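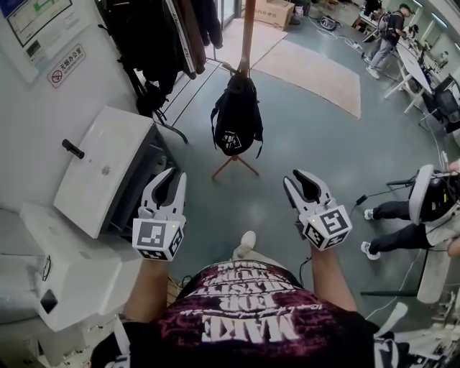 Pre-purchase inspection checklist: hand-held grippers and work area
Site: Bastos office, October 2025
Inspected by: Jucélia Medeiros
Budget owner: Reinaldo Bezerra

Mark each item OK, OPEN or N/A. Comments are required for OPEN items.

1. Grippers, mechanical
1.1 Fingers open and close fully without binding. OK
1.2 Black finger tips free of cuts and wear. OPEN
Comment: Left tip to be checked on the inner curve. Get a price for spare tips from Zollard before the order is placed. Spares were missing from the first quote.
1.3 Marker cube seated tight behind the fingers, both hands. OK
1.4 Marker faces clean, no lifted corners. OK
Comment: Printed faces are a consumable. Budget one replacement set per pair per year.

2. Grippers, electrical
2.1 Indicator light on each unit comes on at power-up. OK
2.2 Cable jacket intact along full length. OK
2.3 Strain relief at the connector. OPEN
Comment: Not covered in the Miltis data sheet. Carla Sabbagh has asked for a drawing.

3. Floor and walkways
3.1 Cables routed clear of foot traffic. OPEN
Comment: Black cables cross the floor to the chair. Add floor cable covers to the order, $88 each, quantity to be set after the layout is final.
3.2 Spare cable coiled and stored off the floor. OPEN
Comment: Coil is on the floor by the rug. Wall hooks, $42 the set.
3.3 Rug edges flat. OK
3.4 Coat stand and rack clear of the operator's reach. OPEN
Comment: Move before the second pair arrives. No cost.

4. Water
4.1 Powered equipment kept away from the wash basin. OPEN
Comment: Operators work close to the sink cabinet. Rogério Guimarães wants a splash screen; Pustmont quoted $357 installed. Marking a keep-out line is cheaper and may be enough. Decide at budget review.

5. Budget
5.1 Accessories total within the $3000 limit. OPEN
Comment: Waiting on tips and cable covers. Freight not included.
5.2 Warranty terms received in writing. OK

Release to purchasing: held until 1.2, 2.3 and 4.1 are closed.
Reinspection: Jeferson Barros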